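Galerie — Projet Stallum : constitution du corpus de démonstrations

Le projet Stallum a pour objet de réunir des exemples de manipulation destinés à l'entraînement d'un système d'apprentissage à deux bras. Il est conduit par l'atelier Texier, sous la responsabilité scientifique de Parveen Abbasi, avec le concours de la société Vellitz pour le stockage et la mise en forme des données. La présente page accompagne le point d'étape publié le 6 décembre 2020.

La campagne, ouverte en mars, porte sur des tâches de rangement et de tri d'outils à main. Chaque démonstration est exécutée en téléopération par un opérateur formé, puis enregistrée avec les positions articulaires des deux bras et les vues des caméras. Le protocole prévoit 52 configurations de départ. Pour chacune d'elles, 20 démonstrations sont demandées, dont 15 sont versées au corpus d'entraînement et 5 réservées à l'évaluation.

Les outils sont placés dans un bac en plastique translucide, posé sur une table en bois. Pinces et grattoir y sont volontairement superposés : le recouvrement des objets compte parmi les difficultés que le corpus doit représenter. L'orientation du bac varie d'une configuration à l'autre.
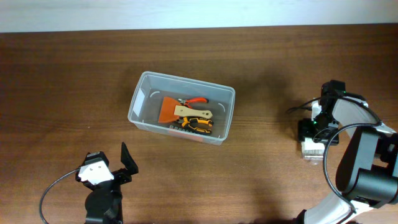 Le choix des objets a été arrêté par Nusrat Ghumman après une série d'essais préliminaires. Ont été retenus des outils courants, de formes et de tailles différentes, dont la saisie n'appelle pas la même approche : une lame large et plate ne se prend pas comme une paire de poignées. Les teintes vives ont été conservées, de même que les pièces claires ou sombres, plus difficiles à isoler à travers les parois du bac.

Les séquences interrompues ne sont pas détruites. Elles reçoivent une annotation distincte et sont archivées à part — leur exploitation fera l'objet d'une étude ultérieure. Les reprises de saisie, lorsqu'elles aboutissent, demeurent en revanche dans le corpus principal et sont signalées comme telles.

L'annotation est réalisée au moyen de l'outil Bukach, développé en interne. Chaque séquence est relue par une personne n'ayant pas participé à l'enregistrement. Les désaccords sur le début ou la fin d'un geste sont soumis à la responsable du projet.

Les demandes d'accès au corpus, accompagnées d'une brève présentation des travaux envisagés, sont à adresser au secrétariat de l'atelier Texier.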